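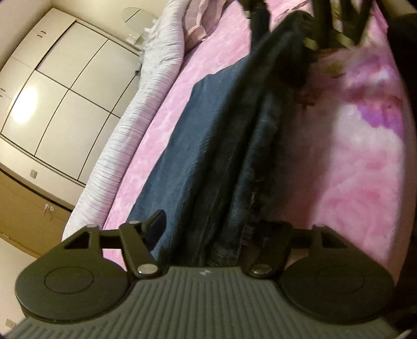
The Kanstead Baseball League has changed its rule on jersey sponsors, and the new version takes effect in April. Teams may now sell one sleeve patch to a local business, provided the league office approves the design first. Chest and back advertising is still off limits. Player dress away from the field is covered in the same rule, and there the league has eased up: folded jeans like the dark blue pair on the pink bed may go in the travel bag again, and players can wear them on the bus and at the hotel. The old rule called for team slacks on every road trip.

Clubs will keep most of the patch money. The league takes $190 per team per season to cover the approval work, and the rest stays with the club. Gidden has already signed a deal with a tire shop worth $2,000, the most a club can accept for a patch this year. Seixas is still talking to two businesses and hopes to have one signed before uniforms are ordered.

Betting companies, tobacco and alcohol remain barred. Kurniawati Goh, the general manager at Lustavero, asked the league in January to let breweries in, as her club's longest-running sponsor is one. The owners voted that down. The brewery can still buy outfield signs and program ads, as it has in past seasons.

Patch designs have to be sent to the league office by the end of February. Each one can be up to 40 square centimeters and must be sewn on, with no iron-on or adhesive versions. Clubs that miss the deadline can apply again in June for the second half of the schedule, at the same fee.

The full text is in section 233 of the league handbook. Printed copies will be mailed to each club with the spring schedule.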